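Minutes, cell meeting, 4 November 2022

Short one, main thing was the Skotia cell and why it keeps landing the relay part badly on the chair seat. Last actions: gripper fingers re-zeroed in the sim, done. Log clean-up not done, carried over.
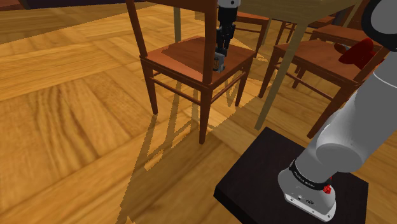
**Follura Simulation Group, Cell Setup and Upkeep**

Present: full team bar one. Apologies recieved.

**1. State of the cell**

- Single arm on the dark pedestal, dining room layout, chair seat as the put-down surface. No change to layout agreed. Leave chairs and table where they are until the offsets are sorted.
- Base pose checked against the Urrego layout file. Matches. Pedestal height was wrong in the older copy, old copy to be deleted.
- Reach to the back right of the seat is fine. Further back than that the elbow gets near its limit and the planner starts doing silly things. Keep targets this side.
- Long discussion on whether to swap the chair for a plain block. Decided no, Jilden want furniture.

**2. Gripper and part**

- Part is the pinned one, grey and black. Grip has to be on the body with the pins left clear. Agreed as the rule for all set-ups from now on, goes in the set-up sheet.
- Closing force turned down at the last session. Out of 40 runs since, 6 drops, all on the put-down and none on the lift. Better than before but not good enough to hand over.
- Contact shape for the part is too coarse. Fingers settle on a corner and the part twists. Finer one has been made, not loaded yet. 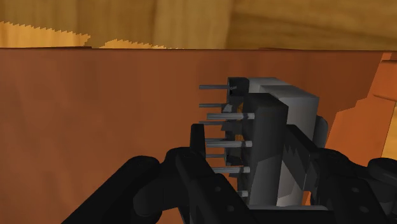
- Load it on a copy of the cell first, last time it was swapped live and we lost a morning. Run time will go up, accepted.
- Finger pads: friction value differs left to right, no reason anyone could find. Set both to the left value, re-run, then look at drops again.
- Query on whether pin contact should count as a fault. Yes, count it, log it separately from drops.

**3. Wrist offset**

- Tool centre point out by 9 mm along the finger direction. Probably dates from when the collar was changed in February and the file was not updated. Fix is one line but every saved pose moves with it, so poses to be re-taught after, not before.
- Order of work: offset, re-teach, pad friction, new contact shape. One change at a time and a short batch after each. Last time two went in together and we couldnt tell which one helped.
- Approach speed over the seat to be halved until the above is done.
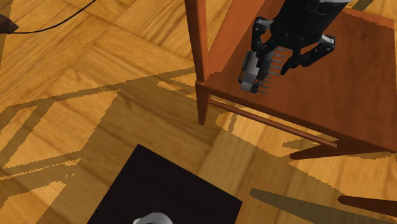

**4. Routine checks**

- Joint zero check before each batch. Has been skipped, please don't.
- Full soak run of 72 hours once the drops are down. Needs the big machine, book it early, Jilden are on it most of the month.
- Shadows in the render still jagged. Cosmetic, low priority, though the vision side would like it looked at before the soak. Parked.
- Back up the cell file before and after any change. Name it with what changed. "final2" is not a name.

**5. Actions**

- Correct wrist offset, re-teach saved poses
- Match pad friction, short batch
- Load finer contact shape on the copy
- Add grip rule to set-up sheet
- Delete old Urrego layout copy
- Book machine for soak
- Log clean-up (carried over again)

**AOB**

Skotia set-up sheet is in two places, keep the shared one. Spare licence question held to next meeting.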